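Tiina Hirvonen
18 Mar 2025

New preprint out on whether a robot hand knows it's holding something. A thread, for those who'd sooner not read the PDF, a group that includes my co-authors.

The question is dull and it ruins everything. Robot closes fingers. Robot sets off across the room. Is there anything in the hand? A person knows. Our robot carries on with great confidence either way, and has delivered a good deal of thin air over the past year.

The usual answer is touch sensors on the fingertips. They're lovely until they aren't, and then you spend June regluing them. We wanted to see how far you could get with the small camera by the wrist and the finger commands you already have. 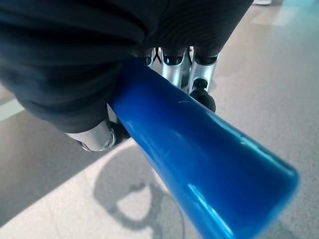
Wrist camera, fingers closed on the blue tube.

You'd think that's easy. Blue thing in hand, done. Except our old model, Borkon, had mostly learned "is there a bright colour near the fingers". Put a bright object behind an empty hand and it would congratulate itself.

So the new one, Prilik, never gets told what the objects are. It sees a short stretch of wrist video and the finger commands, and has to predict how the fingers will move next. If they stop early, something is probably in the way. That gives us the held / not held label free of charge, and no student has to sit there clicking.

(One student did sit there clicking. We needed a test set. Thank you, and sorry.)

Where we did the recordings matters more than I expected. Our tabletop set, Wallin, is tidy, well lit, and about as much like real life as a show home. For this paper we moved to the ward room at Prasside.

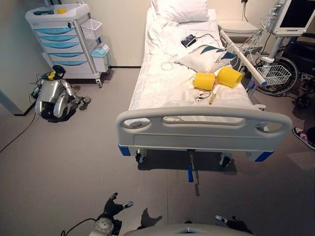 A room laid out for patients has rails, wheels, drawers, baskets and cables at every height, and white sheets that confuse the exposure. It's a wonderful place to find out what your method has been quietly relying on. Mine had been relying on plain backgrounds. I took it personally.

Results! The test set is 199 clips, all from the ward room, none used in training. Borkon gets 5 wrong. Prilik gets 4 wrong. Yes, that is an improvement of one clip. I have been doing this for two years.

I did briefly consider a bar chart with a very short axis.

The more interesting bit is which clips. Borkon's mistakes are scattered all over the place. Prilik's have something in common: open hand, held over bare floor, nothing anywhere near the fingers, and the model absolutely certain it has hold of something.

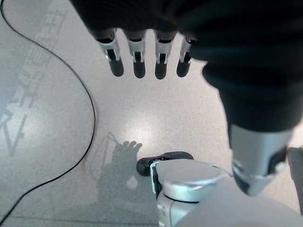

It was the shadow. Pale shiny floor, light from overhead, and the hand throws a dark shape that moves when the hand moves. Things you're holding also move when the hand moves. From the model's point of view it had picked up a shadow and was being very careful with it.

The fix is embarrassingly small. During training we paste random dark blobs into the picture, and let them drift along with the hand while the finger commands stay the same. Model learns that dark and loyal is no proof of solid. Errors go from 4 to 2.

The remaining 2 I can't explain. I've watched both clips more often than I've watched any film, and I still disagree with myself about one of them.

Things it doesn't do: tell you what you're holding, tell you if it's slipping, or cope with anything soft. Squash a cushion and the fingers never stop early, so as far as Prilik is concerned cushions don't exist.

Code goes up once I've taken my swearing out of the comments. Reviewer two, if you're reading, the floor experiments you asked for are in the appendix.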